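Unit 6: Containers for tablets and capsules

Amber plastic filters out much of the light that breaks down some medicines. Keep stock in its original container until it is dispensed, and close the cap straight after counting - moisture does as much harm as light.
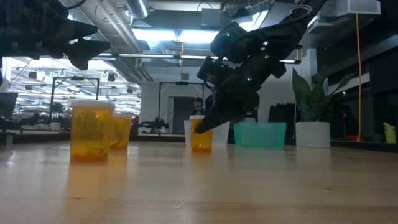

Fig. 6. Amber bottles with white caps. Contents show as a darker layer at the base.

Judge fill level with the bottle upright on a flat surface. Read the label before opening, and again before the cap goes back on.

Reading: Nasgate handbook, p. 538.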